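Chapter 7
The Bench: Marking Out, Backdrops and Things to Pick Up

By the end of this chapter you will have a table your arm can work on, a backdrop that gives your cameras very little to be confused by, and a set of objects placed the same way each time you start. You won't write any new code until Chapter 8. If you have come straight from Chapter 6, leave the gripper on the arm and the power off for the first two sections.

7.1 Why the bench gets its own chapter

Most people who build an arm at home or in a shared workshop spend months on the arm and an afternoon on the table. Then the trouble starts. The arm goes to the spot where the cup was yesterday, and the cup has moved the width of a finger. The camera finds an edge that belongs to a coat hanging on the back of a door. A leg of the table sits on the end of a floorboard and the whole surface drops slightly when someone leans on it.

All of these look like software faults when you first meet them. A student of mine rewrote her gripping routine 17 times before she put a level on the bench. The routine she finished with was no better than the one she began with, and the bench was out by 3 millimetres from one side to the other.

The project we follow through the second half of this book is called Pululari. It is a small liquid-handling job: tubes in racks, cups to move them to, and a beaker. Nothing in it is dangerous. The liquids are water and food colouring, and you can buy everything except the arm itself for less than the cost of a decent cordless drill.

7.2 What you need

A table with a matte top, white or pale grey. Gloss will throw reflections of your ceiling lights into the wrist camera.
Pale panels for the back and sides. Painted board is fine.
Paper cups with a band of strong colour.
Clear acrylic racks with round holes.
Graduated plastic tubes, conical if you can get them.
A glass beaker.
Food colouring in blue, red and yellow.
A fine black marker or thin black tape.

Clear racks are a deliberate choice. They are harder for a camera than white or coloured ones, and if your arm can find a hole in clear acrylic it will manage most other things you put in front of it. If you'd like an easier start, the Sutter kit mentioned in Chapter 2 has an opaque rack that fits the same tubes. The Juvadent rack also fits, but its holes are tight and you will need to ease them with a round file.

7.3 Laying it out

Stand the panels first, then square the table to them. Mark the position of the beaker with a cross, long enough that the ends still show when the beaker is standing on it. Set the racks and cups out toward the back of the table and leave clear space in front of them for the fingers to open and close.

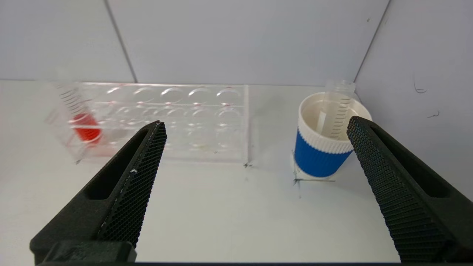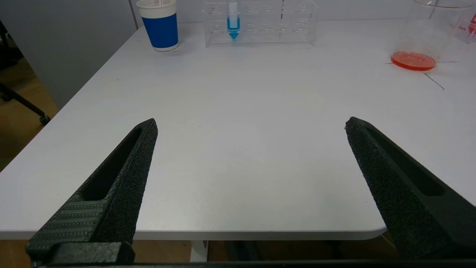 Blue cup, clear rack, pale table. 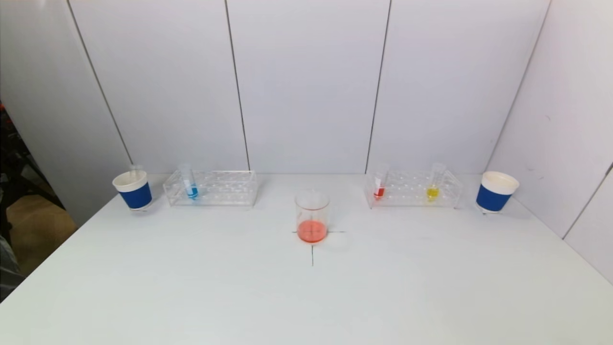
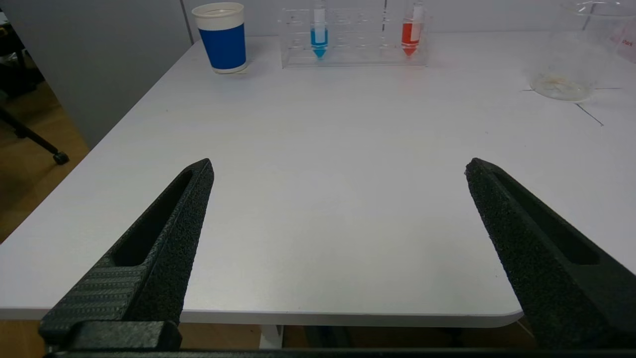
Seraina Ammann read a draft of this section and disagreed with part of it. Her view is that a beginner should mark every object on the table and not only the beaker. "If you mark one thing and judge the rest by eye, you'll be moving the rest for a fortnight and blaming the camera," she wrote. "Put a line under the cups as well. Put a line at both ends of each rack. You can always wipe them off when the arm is good enough to look for things on its own."

It's a fair point, and if you are working in a shared space where the table gets cleared every evening, I would follow her advice. My own preference is to leave the racks unmarked from early on, so that small errors turn up while they are still small. Try it her way first if you are unsure. Use tape if the table belongs to someone else - marker comes off laminate with methylated spirits, but it doesn't come off paint.

7.4 Filling the tubes

Fill each tube you plan to use to no more than a third. A full tube is top-heavy in the fingers and will swing if the arm stops hard. One or two drops of colouring in each is plenty. Too much and the red goes nearly black, and your colour threshold in Chapter 9 will have to be set so low that shadows start to pass it.

Cap the tubes for your first runs. Take the caps off when you've had a full session without a drop, and keep a towel on the floor in any case. If your power supply is still sitting under the table, move it now. The Zestska controller used in Chapter 5 has open vents on its top face and should go on a shelf or behind a panel, well out of the way of a spill.

7.5 Checking the fingers against the table

With the arm powered but the motors off, lower the gripper by hand until the tips just touch the surface. Slide a sheet of paper under each one. Both should drag equally. If one grips the paper and the other doesn't, the wrist is tilted, and you should go back to the alignment steps at the end of Chapter 6 before doing anything else.

Now open the fingers fully and bring them down over an empty tube standing in the rack. Look from the front and then from the side. The tips need to clear the neighbouring holes, or a tube in the next position will be knocked when the fingers open. If they don't clear, use every second hole for now.

Write down the height reading when the tips touch the table. You'll enter it as the floor limit in the first exercise of Chapter 8, and the arm should never be allowed below it.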